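Week 4 handout: Steam, water and where the heat goes

Welcome back! Last time we boiled things to death (quite literally, in the case of the carrots) and talked about conduction through a pan wall. This week is my favourite in the whole course – steam. It looks like the gentlest way to cook, and yet it can move heat faster than a hot oven.

## Latent heat

Warm a kilogram of water by one degree and you need 4.2 kJ. Turn that same kilogram into steam, once it is already at 100 °C, and you need 2,257 kJ. The thermometer doesn't budge the whole time! All of that energy goes into pulling the molecules away from each other.

Now run it backwards. When steam touches something cooler, it condenses and hands the whole lot over. This is why a steam burn is so nasty, and also why a dumpling cooks through in minutes in air that a thermometer would call merely "boiling".

**Try it before the seminar:** your kettle holds 2 litres at 20 °C. How much energy brings it to the boil? How much more would boil it dry? Do the sums in kJ and keep your working, as we'll use the ratio again in Week 6.

## Dry air against wet air

You can put your hand into a 200 °C oven for a moment and take it out unhurt. Please don't try that over a boiling pan. Air is a poor carrier of heat and has no latent heat to give up. A fan oven helps by sweeping away the cool layer next to the food, but steam brings its own delivery system – each droplet that forms leaves room for more vapour to rush in.

The price is colour. Browning needs a surface well above 100 °C, and a wet surface can't get there. Steamed bread stays pale however long you leave it.

## Pressure and height

Water boils when its vapour pressure matches the pressure of the air above it. Go up a hill and the boiling point drops, by 1 °C for every 300 m or so near sea level. In the problem sheet we compare two villages:

| Village | Height (m) |
|---|---|
| Nemgate | 823 |
| Bendia | 1,887 |

Estimate the boiling point in each, then work out which one needs longer for a pot of beans, and why a tight lid with a weighted valve gets round the problem.

## Reading

- Ninness course reader, the chapter on phase changes (skip the boxed proofs)
- Ejigu problem sheet, questions 1 to 5; question 6 is hard but lovely, so have a go

Bring a calculator and something to draw graphs on.
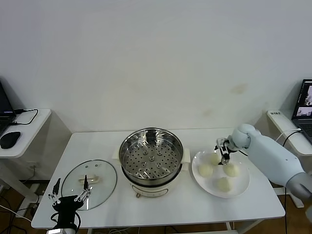
Next week we move on to freezing, and why ice cream is so much stranger than it looks. If you get stuck on the village question, start by finding the difference in height and come and see me with whatever you have.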